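Equipment Review: Kudevus Remote Teaching Kit

Reviewed by Seija Halonen, Pratola Training Laboratory
Sunday, February 18, 2018

The Pratola Training Laboratory purchased the Kudevus kit in August to replace an older joystick console from Brinkmann. The kit lets an operator guide a humanoid robot through a task by remote control while the system records the motion for later training. It consists of a pair of sensing gloves, a headset, two arm trackers and the recording software. This review covers its use in desk work, chiefly the handling of books and office supplies.

Setup is well documented. A new operator completes the glove calibration in nearly 10 minutes, and the software saves the result under the operator's name. The arm trackers must be calibrated again at the start of every session, and the manual mentions this only in an appendix. Our staff lost most of a morning before finding the page.

Control of the arms is smooth and easy to learn. Reaching over a desk and lowering a hand toward a book feels natural after a short period of practice. The fingers are harder. The gloves read a full grasp well, but small movements of the thumb are often missed, and picking up a single thin volume calls for patience.

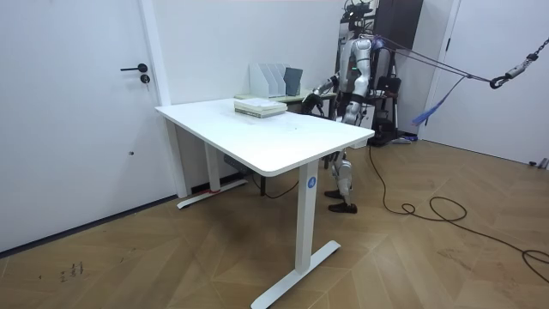

Depth is the second difficulty. Operators working through the headset tend to stop the hand too high over a surface and then correct downward in small steps. Those corrections are recorded with everything else, and a policy trained on them will repeat them. The trimming tool removes pauses at the beginning and end of a demonstration but cannot remove one from the middle. We ask operators to discard such attempts and start over.

The recording software is the strongest part of the kit. Over the review period the laboratory stored 3,881 demonstrations, and 9 files could not be opened. Each entry may be tagged by task, operator and outcome - a feature our previous console lacked. Export to the Drivent format works without additional scripts.

Comfort is acceptable. The headset becomes heavy in longer sessions, and we now change operators after five tasks. The gloves are supplied in two sizes, neither of which suits a small hand.

Rating: four out of five. The laboratory recommends the kit for reaching, placing and stacking tasks. Groups whose work depends on fine finger control should request a trial of the gloves before ordering.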